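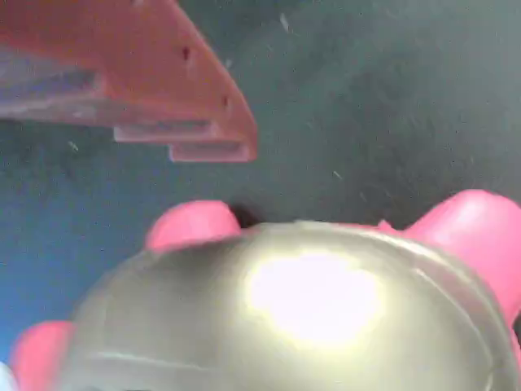

Unit 3: Sorting and Storing Small Household Goods
Handout prepared by Vy Khổng, 24 July 2019

Most households keep more small goods than they have places for. The goods covered in this unit are the ones that end up in kitchen drawers and on benches: batteries, keys, pens, tape, toys, spare fuses, takeaway menus. Furniture and clothing are covered later in the course.

Terms

A category is a group of items stored together by agreement. A home is the single spot where a category lives. A stray is an item found away from its home. An orphan has no home at all. Students often confuse the last two. A stray needs to be put back, while an orphan needs a decision.

The Delow exercise

The exercise takes its name from Delow Street, where it was first run in a share house. Empty one drawer onto a cleared table and sort the contents into piles by use. Material and size don't matter at this stage. Scissors and sticky tape belong together if they are always used together, even though a shop would sell them in separate aisles.

Give each pile a name that everyone in the house would recognise. "Wrapping" is a good name. "Miscellaneous" is not, and a pile with that name should be split again or reduced. Items that are broken, expired or duplicated come out before anything goes back in the drawer.

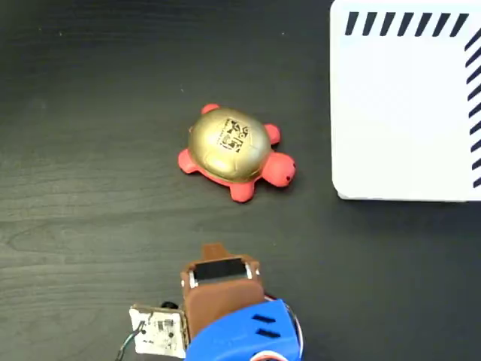

Orphans are usually few in number but take up most of the sorting time. Leandro Toledo, who taught this unit before me, allowed 3 minutes for each one. After that the item went into a holding box with the month written on the lid. A box marked December was opened the following December, and whatever had not been fetched from it was given away. The method is blunt, but it stops the exercise from stalling.

Sentimental items are handled separately. They should not go in the holding box unless the owner agrees, and children should be asked about their own things.

Choosing a home

Store items near the place of first use. Batteries belong near the torch or the remote, and stamps near the envelopes. Heavy items go low. Anything used daily should be reachable with one hand — a lid on top of a lid will be left open within a week.

Labels help in shared houses and matter less for people living alone. Use a dark marker on a pale background, and put the label on the front edge where it can be read standing up.

For next class

Sort one drawer at home and bring a list of your category names, with a maximum of 8. Note any orphans and what you decided to do with them. Photographs are not required. Read the Bravo chapter on shared kitchens, leaving out the section on pantry shelving.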